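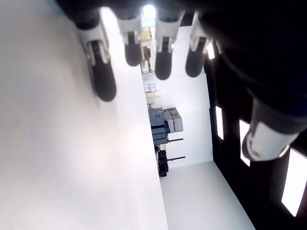
How do I get hard water spots off a glass shower door without scratching it?

Warm white vinegar, left on for a good half hour, then a soft cloth and a squeegee. Do it twice if the spots are old.

Asked 12 Sep 2026

Longer version of my question: we moved in back in July and the previous people clearly never wiped this door, ever. I've been through a whole bottle of Velumance glass spray and all it did was make the bathroom smell like lemons. The door has a little Forsberg sticker in the corner, if that matters? I'm scared to use anything gritty on it.

2 answers

Answer from tilegrout1502
I had the same mess in my last apartment! Heat the vinegar a little first (warm, don't boil it), soak some paper towels and stick them flat on the glass so they stay put. They'll slide down, just push them back up. Rinse really well after and keep the vinegar off any marble or natural stone, it'll etch it. I paid 49 bucks for a Prorka cleaning kit before trying this and I'm still kind of mad about it. For the crusty strip along the bottom I used a plastic scraper – an old gift card works too – and went slow. Check if your door has a coating on it before you start, some of them don't like vinegar.

Answer from mopbucket_2
get a squeegee and use it after every shower. mine is a Vimier, had it forever, any cheap one is fine

Comment from the asker
Two rounds of the paper towel thing and it's so much better! Still some cloudy patches up by the hinge – is that etching or do I just keep going? There's no stone in there, only tile.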